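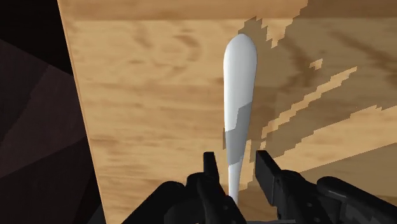
Gilmartin word list, README

I started this list because I got tired of losing my paper notes. It has 288 words and sayings I grew up hearing in Zullwood and over the hill in Takulby, mostly kitchen talk, weather and names for mud (so many names for mud!).

There are 2 files. words.csv is the one you want - one word per row, with the meaning, the town and how I'd say it out loud. sources.txt says where I heard each one, and it's a mess, sorry.

Around 134 of the entries have a sample sentence. I wrote those myself, so blame me if they sound stiff. The town column says "both" when I've heard a word in both places, and it's blank when I can't remember.

Spelling is a guess all the way through. If your family spells something another way, send it over and I'll add it in the "also" column - I won't replace mine, though.

Use the list for anything you like. I'm planning to add the old Vollside street names in September.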